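Putting together a small plastic stool with screw-in legs

Household tips, page 18 — Furniture that comes flat

In our home we have now three of these small white stools, and I have put together every one of them. The first took me almost one evening. The last took less time than my coffee needed to become cold. The difference was only in small things, and I write them down for people who have the same kind of box in the hallway and a sheet of instructions with four drawings and no words.

My stools are the Flisten type, which I bought in the discount store in Lasdale. Many other stools are made in the same way: a rectangular seat with ribs on the underside, one round socket at each corner, and four tubes for legs.

Before you start

Put a cloth on the table. White plastic takes marks very easily, and a dark cloth has one more advantage, because small white pieces and plastic crumbs can be seen on it immediately. An old curtain or a bed sheet is good enough. It does not need to be ironed, but pull it flat in the place where the seat will stand.

Open the bag with the legs over the table, not over the floor. Look at the ends of every tube. One end may have a thread and the other may be plain, or both may look almost the same, so compare them before you choose. If there is a thin line of extra plastic on the thread, take it away with your fingernail. Do not use a knife here. I did this once and cut a small piece out of the thread, and that leg was never straight again.

Check the sockets also. In my second stool there was a bit of packing foam deep inside one socket, and I lost a good part of Wednesday morning to it.

The first legs

You can work with the seat on its side or with the seat upside down. On its side is comfortable for the first legs, as the tubes lie low and you can look straight at the thread.

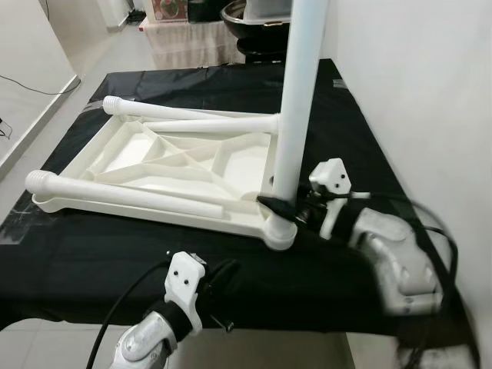 The frame on its side, with a threaded cap at the end of each lying tube.

Start each leg with the fingertips only. Turn it first a little backwards, to the left, until you feel a small drop. Then turn to the right. This is an old trick from jam jars and garden hoses, and it works also with plastic furniture. If the leg becomes stiff in the first turn, it is crooked. Take it out and begin again.

Do not make any leg fully tight now. Turn it until it stands by itself and leave the rest for later.

The remaining legs

When you have two legs in, I recommend to lay the seat upside down, with the ribs looking up at you. The seat is then wide and quiet on the table, and the legs go up in the air where they do not push against anything. Keep one hand low, on the rim near the corner, and turn with the other hand. 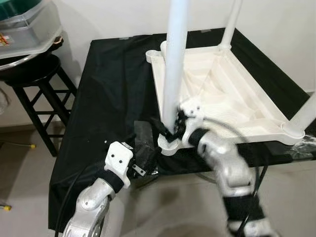 It helps also to go around the table instead of turning the stool. Each time you turn the stool, the cloth turns with it and makes folds, and the seat begins to rock. If your table is against the wall, as mine was in the old apartment on Alvarado, pull it out before you begin.

Keep the plastic wrapping away from the work. A piece of film under one corner is enough to let the seat slide just when you press. The same with tape: fold it on itself and throw it away at once, or you will find it later on your sleeve.

Making it tight

Now go from corner to corner, always to the opposite one, and give each leg a quarter turn. Make 3 rounds like this. Hold the seat by the rim close to the leg that you are turning — if you hold it by another leg, you bend that one.

Use only your hands. If they slip on the smooth tube, put on a rubber kitchen glove or wrap a wide rubber band around the leg. Pliers leave teeth marks, and they can break the socket.

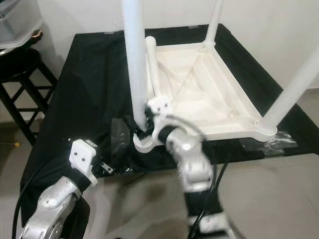
Checking on the floor

Turn the stool over with two hands and put it on a hard floor, not on a carpet. Press on each corner of the seat. If it rocks, find the leg that does not touch and turn the one opposite to it a little more. Sometimes the floor is the crooked one, so try in a second place before you blame the stool.

Sit down slowly the first time. After a week of use, turn all the legs again by hand, as new threads become a little loose. I repeat this every February, together with the kitchen chairs.

Cleaning

Warm water with a drop of dish soap is enough. For the ribs under the seat I use an old toothbrush, because dust likes to stay in those corners. Let it dry upside down.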